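Pikdale Counter Set: notes on the objects and how they are laid out

Maintained by Macarena Ocampo. Last revised in July.

What the set covers

Small household things on a kitchen counter, the kind that are left out between a meal and the washing up. There are 500 layouts in the full release and 200 in the Cabral subset, which keeps to cloths, cutlery and small pots. The folder names are lowercase, one folder per layout.

Surface

The layouts in this part use the wood-patterned counter with the striped block look. Its orange and tan strips are close in tone to some of the yellow items, so check your color thresholds before you trust them.

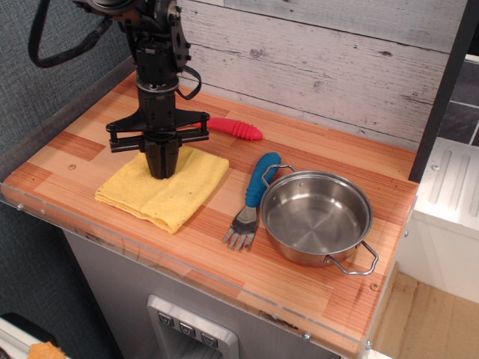
Cabral subset: yellow cloth, fork with blue handle, small steel pot.

Objects

cloth_yellow — folded, soft, with small dark specks on it. The specks are not labeled. The fold is not a fixed shape, and a corner may hang at the front edge of the counter. Annotate the cloth to its visible outline, including the part that droops.

fork_blue — short, four tines, thick handle. Label the handle and the metal as one object.

spoon_red — thick ridged handle. If the bowl is hidden, the handle can pass for a toy or a vegetable, and early annotators at Astorthorpe tagged it both ways. Use spoon_red in every case.

pot_small — shallow, stainless steel, two looped wire handles held on with rivets. The handles belong to the pot. Reflections inside the pot do not get labels of their own. 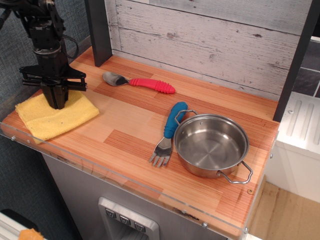
Where a fork or spoon lies close to a pot handle, draw the two outlines separately and let them touch. Do not leave a gap between them. Overlaps are recorded in the order file, front object first.

Splits

Train has 325 layouts. The rest are divided between validation and test, and the lists are in the splits folder. Please don't reshuffle them if you plan to compare with the Amo baseline.

Known problems

Outlines on the steel pot are loose in the oldest folders — the rim is usually fine, the wire handles less so. Corrections are welcome. Send the folder name and the object label to Macarena.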